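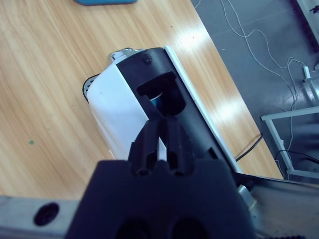 About Prandis

Prandis teaches robots to do small household jobs at a speed most households would find insulting. We work out of one long room in Lestell, and our software, Drilitora, tells a two-fingered gripper where to go and how hard to squeeze.

Come to the February open day

Doors open at 10am. The morning is given over to handheld gadgets, which lie on their sides on the table and get approached with great caution. After lunch we move on to coffee. There's a capsule machine, a stand of brightly coloured capsules and a robot with views on neither. Last year it made 67 attempts for visitors, who applauded the good ones and several of the others.

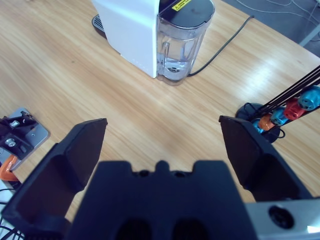
Getting here

We're at 800 Safavi Road, up the ramp at the back. Entry is free and school groups are welcome if they book. Please keep elbows off the robot's table while it's working. Coffee for humans is served next door, from a kettle.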